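From: Sarahí Sandoval
To: Espinoza print list
Subject: Re: Stetar show, hanging and labels

Jovita Robles wrote:
> Do we want 2 prints each or one big one? And who's writing the labels?

Hi Jovita and all,

Two each, please – the Stetar walls are longer than I remembered! My answers are below.

1. Sizes. Anything up to 20 inches wide hangs fine on the rail. Bigger linocuts need their own hooks, so tell Eustaquio.
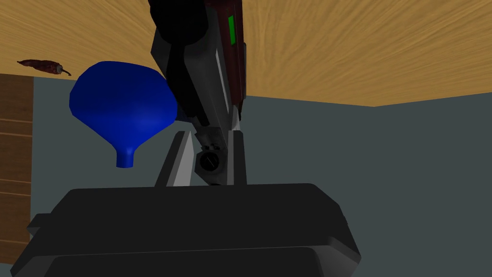
2. Labels. I'll write them (title, paper, edition, price). Keep your blurb under 200 characters or I'll trim it, sorry!

Fabrice still owes me titles for both etchings.

Sarahí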